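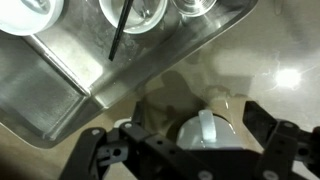
White mug by the sink, Wednesday

Right, the washing-up! I've had a proper go at it this week and I'm so pleased with myself I have to write it down. I used to let everything pile up until there wasn't a clean cup in the house, and now I'm doing it in little goes, mugs and glasses first while the water's at its nicest, then the bowls.

Also - jars! I can't throw a good jar away. The Khoury ones are my favourites, lovely wide necks, and I've got plans for every last one of them (lentils, buttons, the good tea). The labels still drive me mad. I soaked one for 22 minutes and the glue just laughed at me.

I do love a sink with room in it, and a rack within reach. Mugs go upside down, always, and I'll wipe the counter last because it shows every smudge.
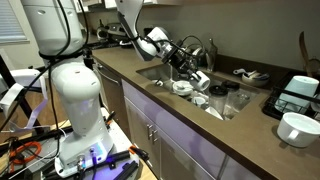
Hanan Tannous reckons I should give up on soaking altogether and rub the glue with cooking oil and a bit of bicarb, leave it five minutes, then wash as normal. She also thinks mugs dry better on their sides, and there I can't follow her at all. But the oil! I'm trying it tonight on the biggest jar, after supper.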